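Keep the Plain Toys
Yaa Amissah, July 2021

My sister-in-law cleared out her playroom this month and filled 14 bags for donation. Nearly everything in them took batteries. The talking farm went, and so did the tablet for toddlers. What stayed was a tub of blocks, and her kids didn't complain.

I think most families buy too many toys that do one thing. A toy that sings the alphabet will sing it 800 times and then it is finished. A block can be a loaf of bread before lunch and a fire truck after. 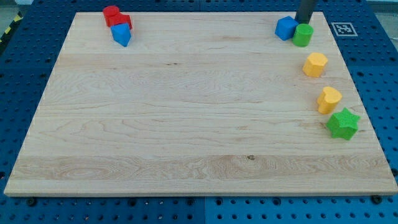
Foam shapes in red, blue, green and yellow on a maple-colored board.

Parents tell me they worry that plain toys won't teach enough. I ran the toddler room at Grumwood for six years and I never saw a child learn balance from a screen. They learned it when the tower fell on their feet. Comfort Ansah, who had the room before me, kept one shelf of toys and put the rest in a closet. She swapped them on the first of the month - that was her whole system, and I copied it.

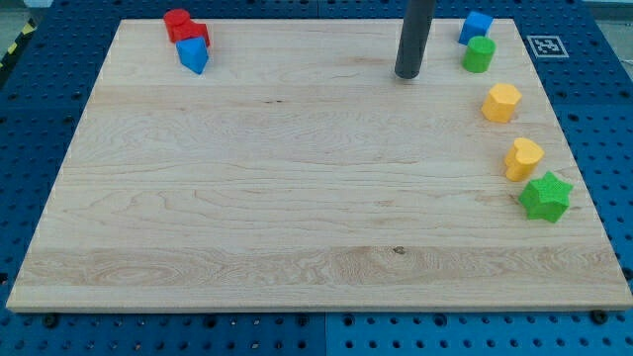

Space matters as much as the toys do. A child with a clear patch of floor or table will start something. A child facing a full toy chest will often dump it out and walk away. I did the same with my own kitchen drawers last winter, so I don't blame them.

Cost is the other thing. The learning center my neighbor bought was $284, and the sound quit before the second birthday. My blocks came from a yard sale in Baidoo, and two families have used them after mine. If a grandparent asks what to buy, tell them blocks, and ask them to come over and play too.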